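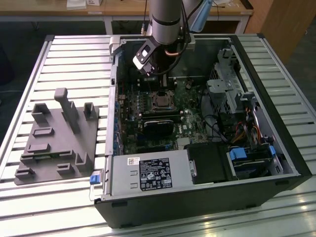

Dalia Siliņa wrote in to say her old tower sat in the hall closet from May until last week, and could we please print the drop-off hours again. Fair enough.

September 22, 2023 | By the Gora newsletter desk

E-waste drop-off, Findach lot, 9 to 2. Computers, printers, phones, cords. No TVs this time, sorry. Wipe your drives first or ask at the table. Batteries in a seperate bag please!! Last round brought in 253 items, hoping for 300. Parking on the Skamado side only, the front gate stays shut. More dates soon, still waiting on teh hauler.

Search this site Go

Contact us | © 2023 Gora Neighborhood News | Back to top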